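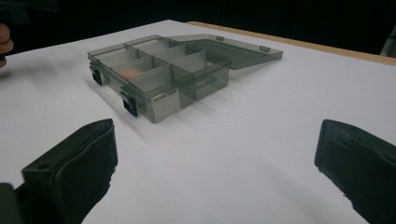

**Divided organizer box: small stuff migrates under the dividers, latches popping. Fix or replace?**

posted by Nevzat Soylu, June 2020

Hi all, quick one, typing this on lunch so sorry for the mess.

Got one of those smoky gray see-thru organizer boxes, hinged lid, black snap latches on the front. Using it for sewing and mending bits. Buttons, snaps, hooks and eyes, bobbins, safety pins, the little spare buttons that come with shirts. Shallow box, thin dividers inside.

Two problems.

First, the small things move. I carry it from the closet to the kitchen table and by the time I open it the flat snaps are in with the pins. Not all of them, just enough to be annoying. Either they go over the top of the dividers or under, can't tell. If I leave it flat on a shelf nothing moves at all, so it's the carrying.

Second, one latch lets go if I pick it up by the lid side. Dumped the whole thing on the rug in February, still finding pins with my feet. The other latch is fine. Really stiff if anything.

What I've tried so far:

- folded paper towel on top of everything, helps some but then the pins stick in it
- rubber band around the box, works but looks dumb and I lose the band
- tightening the latch?? there's nothing to tighten

Also can't decide what should go in the long compartment vs the small ones. Right now the long one has measuring tape, seam ripper and a pencil and there's a lot of wasted room. Don't want to spend much. Is it worth fixing or do I just get a different box, someone at work said Skiltasura makes a good one with a gasket but I haven't seen it.

Thanks in advance

---

**Finn Lindemann**

Don't toss it yet. Had the same trouble with fishing tackle and then with screws, so I've been thru most of this.

Check where they're getting past. Empty the box all the way, put a few of your flattest snaps in one of the end compartments, close it, tip it on its side and back. Open up and look. Then do it again with the lid held down hard with your hand. If they stay put the second time it's a gap at the top, and that's the easy one.
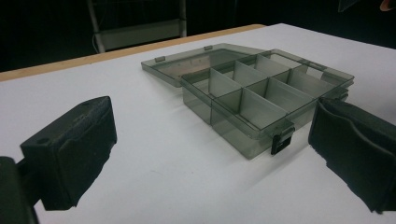

For a gap at the top you want thin craft foam. The sheet kind, not the puffy stuff. Trace the lid, cut a bit inside the line so it doesn't fight the rim, couple of dots of double stick tape, done. Close the lid and press. If the latches won't snap the foam's too thick, go thinner. Don't force it. I cracked a hinge on a Kuhlmann box doing exactly that.

Downside is you can't see in from the top anymore. I wrote what's where on masking tape and stuck it on the lid. Or cut the foam in strips and only lay it along the tops of the dividers, more fiddly but you keep the view.

If it's a gap at the bottom, tiny line of clear glue where the divider meets the floor. Toothpick, not the tube. Leave it open overnight with nothing in it. Only do this if your sure about the layout.

Latch: look at the lip it grabs on to. Mine had a crumb of something stuck in there and wasn't seating. Old toothbrush, warm water. If the latch itself is bent out a little you can sometimes press it in with your thumb after running it under hot tap water, not boiling. Worked on one of mine, snapped the other clean off. So, your call.

And carry it flat from underneath. I know. But it helps.

Layout, the way I'd do it: long section gets seam ripper, tape, pencil, chalk, plus the bobbins lined up in a row to eat the space. Pins in a compartment by the hinge side so if the front pops they're the last thing out. Matching spare buttons in little zip bags with the shirt color on them. I bought a pack of 200 tiny bags and will be using them til I die.

---

**clullance_fan**

just get the Clullance one lol. round compartments w/ screw lids. never had a spill

---

**Nevzat Soylu**

Did the tip test. Gap is at the top, snaps stayed where they were when I pushed the lid down. So foam it is, going to try the strips first, I like seeing in.

Latch had lint packed in it, a real wad. Cleaned out and it's holding better but I'm not trusting it yet so the rubber band stays on for now.

@clullance_fan thanks but I've got 11 kinds of thing in there, wouldn't want to unscrew that many lids every time I sew a button on. Bobbins all fit in the long part btw. Should of done that to start with.

---

**Finn Lindemann**

Good. Put the foam away from the latch side by a hair so it doesnt push the front open. Forgot to say that.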